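Clillalov Community Help > Home & Storage > Sorting and decluttering

Best way to sort small packages into open bins?

Posted by stamuvwood_shelf
20 August 2018

I have a stockroom closet full of small packaged goods – snack pouches, little cardboard boxes, a few cartons, some tubes. Right now it all goes into one deep drawer and I can never find anything. I'd like to move it to open bins on a plain white table against the wall. I have 40 inches of width to work with.

My first try was three bins in a row, with pouches and odds and ends sharing the middle one. The trouble is that small flat things end up on the floor of the bin and the taller packages hide them. Do I need dividers, or different bins?
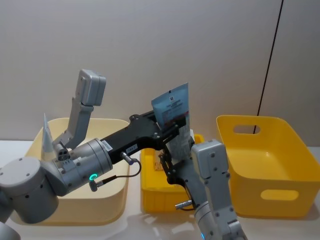 3 replies

Wondden_home
Accepted reply

You don't need dividers yet. Sort by shape first and by contents second. Anything that will stand up by itself goes in one bin, anything soft goes in another. Soft pouches slump when they have nothing to lean on, so put them upright against the back wall of the bin and keep them fairly tight.

Tall cartons are easier. Hold them upright over the bin and lower them straight down, with the printed side facing you. If you drop them in at an angle they take up twice the floor space and you have to pull everything out again to fix it.

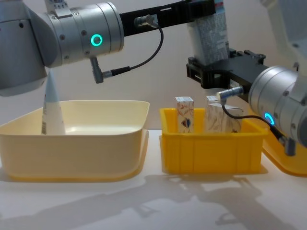
Tall white carton above, cream basin and yellow crate on the table

A wide, shallow tub is good for awkward shapes such as cones and tubes. They stick up over the rim, so you can spot them right away. Use a smaller, deeper crate for boxes. I bought mine in June and the ribbed sides have held up fine, even with heavier stuff.

Leave the tub mostly empty at the start. You will find more odd shapes than you expect once the drawer is cleared out.

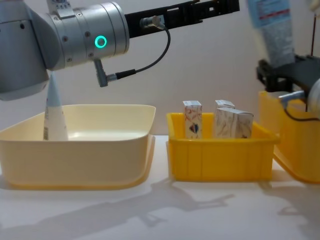
With boxes, start with the tall narrow ones at one side and work across. The wider ones can go toward the other side, and small ones fit behind them as long as the top edge still shows. A box that leans a little is fine. If it leans a lot, the bin is too big for what's in it.

I keep 11 boxes at most in one crate. Over that and I start stacking, and then I'm back to digging.

Vītola

Labels. Masking tape and a marker.

packratphil

I'd go the other way and sort by how often you use things. Shape doesn't matter much if the stuff you want every day is in the back. Mine are 18 inches deep, too deep for a table in my opinion, so measure before you buy. For the little flat items, try an old shoebox lid on the bottom of the bin. You can lift the whole lid out when you need something.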